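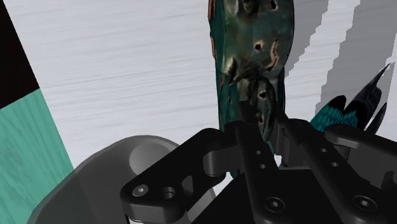 Stilbridge, 4th January - Zenance, the home furnishings retailer, has agreed to acquire Narnari, a maker of tables and shelving based in Stilbridge. The purchase is expected to close in July, subject to customary approvals. Financial terms were not disclosed.

Narnari employs over 500 people at two workshops and will keep its name, its product lines and its current management. Zenance will begin selling the Narnari dining and office ranges in nine of its stores this summer, with online orders to follow.

As part of the agreement, Zenance has committed to a three-year program of investment in the Stilbridge workshops, covering new finishing equipment, dust extraction and apprentice training. Existing orders, warranties and dealer contracts are not affected.

The Cui collection, introduced by Narnari last year, will remain available through independent dealers - on the same terms as before - and will not be sold under the Zenance label.

Media inquiries should be directed to the Zenance press office.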